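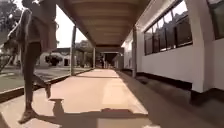
Covered walkway, strong sun, people coming and going.

Workshop tips: getting a delivery cart's software to behave outdoors

The hardware on a home-built cart is the fun part. Then you write the software, and the cart develops opinions. These are the fixes that have stuck on ours, which runs Bromel for planning and a vision package called Trinel that I have mostly forgiven.

Shadows first. A hard-edged shadow on pale paving looks a lot like a step if your detector only cares about contrast. Ask for height before you let anything count as an obstacle. Ours once braked for the shade of a roof with great dignity, and a line of people braked behind it.

Lock the exposure, or at least slow it down. Auto exposure under a canopy with bright sky beside it will swing all day long, and your lane edge swings with it.

Follow the curb, not the middle of the path. The middle is wherever people aren't. 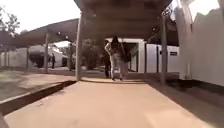 Kang wrote in to disagree: I gave up on curbs after one wet June. Puddles hid half the edge and the planner hugged whatever was left. I track the wall now and keep the curb as a backup.

Fair enough, if you have a wall. Try both in replay and keep whichever one makes you swear less.

Give people more room than the math says. I set the planner to slow down at 3 meters and to stop asking for the lane back once someone is in it. The old setting had it nosing forward every second or so, like a man at a deli counter.

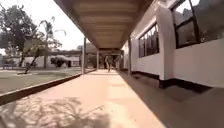

Distant figures need their own rule. Far down a long path a person is a handful of pixels, and the tracker will cheerfully merge two of them into one wide pedestrian. Hold off on naming anything until it has been seen for 40 images in a row - until then, call it "something" and plan around it.

Windows: mask them. Reflected trees make terrible landmarks.

Cap the log at 2000 entries and save the settings file with it. I have a beautiful log from last summer and no idea which version produced it.

Next page: cleaning up Oston map files without deleting the building.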